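How do I write an author bio when I have only one book?

Telma Sosa
1 May 2022

Hello everyone. I finished my first children's book this winter. It is called Pallik and the Long Bridge, and a small press, Kollora, will print it in August. The editor asked me for an author bio of up to 200 words, in the third person, for the last page. I have tried it six times and I do not like any of them.

My problem is that I have nothing to list. I have no prizes and no other books. I taught geography in a middle school for many years and I started to write stories when my nephew was small. English is my second language, and I am not sure if I should say this or hide it. Also, must I write where I live? My town is small and everybody knows everybody.

If someone can show me how they did it, I will be very thankful.

Jyoti Dhillon

Dear Telma, congratulations on the book. I had the same trouble with my first one, so I will tell you what I did.

First, 200 words is the limit and you do not need to fill it. My bio has 88 words and the publisher did not complain. I opened with my work, then one sentence about how I came to writing, then one about my family. The name of the town I left out, I wrote only the region. 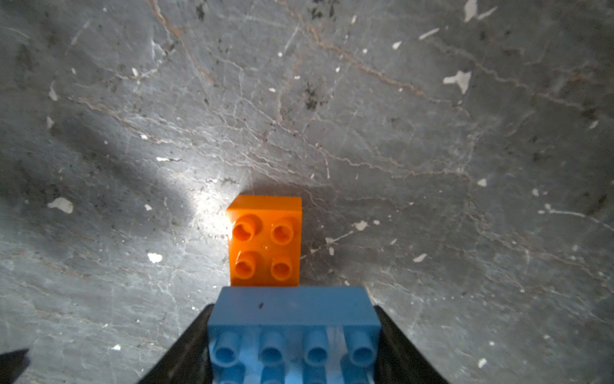 For the middle part of the bio, I would choose one small thing from your life and stay with it. Many first authors write "she has loved books since she was a child", and the reader forgets it in a minute. A plain object helps more. If your nephew played on the floor while you invented the stories, you can put one orange toy brick with four studs into the sentence, and a parent who reads the page will see your room at once. Only please take a thing that was really there, children ask about it at school visits. I wrote about my grandmother's sewing box and I still must answer questions about it.

About the second language - say it, if you feel good with it. In my bio it is half a sentence: "she writes in English and dreams in Punjabi". My editor wanted to cut it and I asked her to leave it.

The geography teaching I would put in the first line. Your book has a bridge in the title, so it fits very well.

Tang

just keep it to 50 words. mine was long and they cut it anyway

Dornari

I agree with Jyoti about the town. One more thing, ask Kollora if they will use the same text on their website. My press did, and the line "this is her first book" stayed there after the third one came out. You can write "her first book, Pallik and the Long Bridge" with the year, then it stays correct.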